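Dry Food Store and Weighing Room -- Monthly Inspection Checklist
Site: Sturnivcombe, shared kitchen building, ground floor
Month: March
Filled in before the morning delivery. Comments are under each point. Please write your own comments below mine and do not erase the old ones.

1. Entrance and floor
Door closes by itself: yes
Floor dry and swept: yes
Mat lies flat: no
Comment: The corner of the mat is rolled up again. I have put tape on it, but tape is only for a few days. We need a heavier mat.

2. Shelves
Fixed to the wall: yes
Heavy sacks on the lowest shelf: partly
Nothing closer than 30 cm to the heater: yes
Comment: Two sacks of rice from Luken were on the third shelf. I moved them down. The limit for the upper shelves is 18 kg for each shelf, and it is written on the label at the side -- please read it before you lift.

3. Scoops and small tools
Clean, without cracks: yes
Stored away from cleaning products: yes
Comment: Look also into the seam where two parts meet, because flour likes to stay there. Wash by hand, let dry fully, then put back.
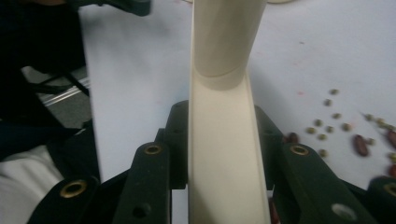

Point 3. Cream-colored scoop-like tool, flat channel with a thin rim on both sides.

4. Containers and lids
Lids close tight: one does not
Labels with name and opening month: yes
Comment: The lid of the Dodar oats container is bent. Until the new one comes, keep the oats in a closed bag inside the container. One label was only a first letter, so I wrote a full one.

5. Scale
Stands level: yes
Test with 100 g weight: passed
Cable without damage: yes
Comment: The scale showed the right value three times. After moving it, wait a moment before you press zero.

6. Pests and moisture
Traps checked: yes, empty
Signs of moths: none found
Wall behind the shelves: small wet mark
Comment: The mark is low, near the pipe, around 30 cm long. I drew a pencil line at its border and will compare next month.
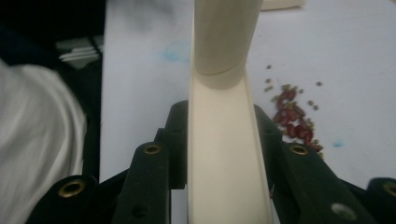

Skála wrote under this point that the pipe was already repaired in winter, and that the mark can be old water which dries slowly, but that somebody should still touch the wall after heavy rain.

7. Beans, peas and lentils
Sorted by hand before filling: yes
Stones or broken pieces: none found
Kinds kept separate: yes
Comment: Spread them on clean paper with good light. Dry kidney beans must never go to the tasting table -- they are not safe to eat before proper boiling.
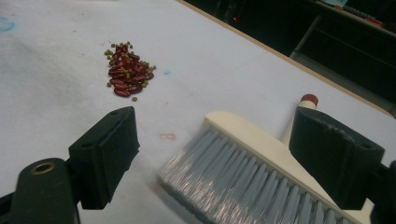 Point 7. Kidney beans and mung beans on paper.

8. Exit and lights
Way to the back door free: yes
Emergency light works: yes
Comment: The switch by the back door is a little loose. It works, but I reported it.

Still open: mat, lid of oats container, wet mark, switch.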